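# Let the slow hands teach too

Most of the people I know who show robots a task by hand are proud of being quick.

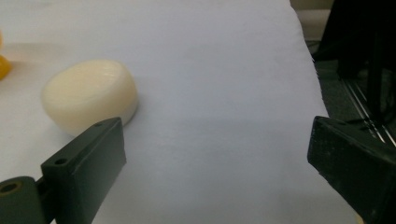 Shanti Dhillon wrote to me after my August column to say that speed is the whole point. A gripper you hold yourself gets you 200 demonstrations in the time remote control gets you 66, she said, and more data beats careful data.

I agree with her on the counting. I ran both methods at Rivera this summer, and the remote rig was slow and tiring. My wrists prefer the hand-held tool.

But a quick demonstrator skips things. After a day of picking up the same small part, you stop lining up the fingers and start swiping at it. You know where the part will be, so you barely look. The robot gets the swipe without the knowledge behind it, and it can't ask.

Remote control doesn't let you do that. You feel very little through it, so you approach, stop, correct and close. I threw out 17 of my hand-held runs when I watched them again. I threw out 2 of the remote ones.

I would still buy the hand-held tool first. I would just pay people by the hour and never by the run, and I would keep the clumsy attempts where someone misses, backs off and tries again. Dhillon deletes those. I think they are the ones the robot needs most.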